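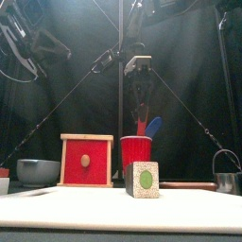 Teleop demos: how much should the operator's habits matter?

Forum: Manipulation and Teaching
Started by lsaavedra

lsaavedra
Posted January 11, 2019

We are collecting demonstrations for a two-arm kitchen set. One person drives both arms by remote control, one short task per episode. So far we have 600 episodes from two operators, and the two of them work very differently.

Operator A goes straight to the object, closes, lifts, moves on. Operator B stops above every object, lines up the wrist, then comes down. B's episodes average 42 seconds and A's average 36. Both get the task done.

When we train on A alone or B alone, the policy is usable. When we train on both, it hesitates over the object and sometimes goes down between two approach angles and closes on air. Do people here make their operators follow one style, or do you keep everything and fix it in training?

Lorena

baltasar_c
One style. Write it down on a single page and have every operator drive from the same page. We lost most of a month at Clavham learning this. Ours says which arm goes first, where the wrist should be before the gripper comes down, and where the arms park at the end. Anything that doesn't follow the page gets thrown out the same day.

c.espinoza
I don't agree with throwing it out. If you only keep clean episodes, the robot has never seen itself in a bad position and has no idea how to get out of one. Some of our most useful demos are ones where the operator missed the grasp, backed off and tried again.

baltasar_c
Retries are fine. I said style. A retry done in the house style is still in the house style.

c.espinoza
Then we are closer than I thought. But your page would reject operator B's pause, and I would keep the pause. It gives the policy a clear point to correct the wrist before it commits.

lsaavedra
More on the setup, as I got two private messages asking. Black table, black cloth on the sides, one arm from each side. The objects are ordinary: a cutting board, bowls, a wooden box, some small things for the board. 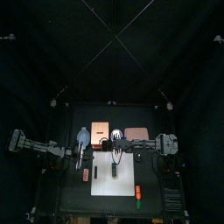
The board tasks are where the operators differ most. A will reach across the middle with whichever arm is closer. B keeps each arm on its own side and will pass an object from one gripper to the other before crossing over. The handoffs look nice but they fail more often in training than anything else we have.

abelardo_m
Handoffs fail because the operator is looking at the whole robot from a chair and the policy only has its cameras. With one gripper in front of the other there is very little to go on. Try having the operator drive from the camera views alone for a day. We did this on the Iturra arms and the handoffs got slower, but they could be learned. Our operators complained for a week.

lsaavedra
They drive standing next to the table right now, so they can lean over and look. I had not thought of that as a problem. Will try it.

celeste_carrasco
I am an operator, so a view from the other side. I drove for a project in Folarville where we had a page like the one Baltasar describes. It helped with the order of the arms. It did not help with wrist angle, because the right angle depends on where the thing was put down. Tall handles in a cup are one case, a flat piece on a board is another. After a few days we all ignored that line.

What did help was watching each other's replays at the end of a shift. We drifted toward the same way of doing it without being told.

baltasar_c
How long did the drift take?

celeste_carrasco
Most of January. So not fast.

baltasar_c
That's my problem with it. Everything recorded in that time is mixed.

c.espinoza
Or label the operator and feed the label in. Costs nothing and you can pick A or B when you run it. Lorena, do you have the operator stored with each episode?

lsaavedra
Yes, in the log. I will train with the label first, then do a day of camera-only driving for the handoffs. If the label works I'd like to keep all 600.

abelardo_m
Keep the camera-only day in a separate folder until you have compared them.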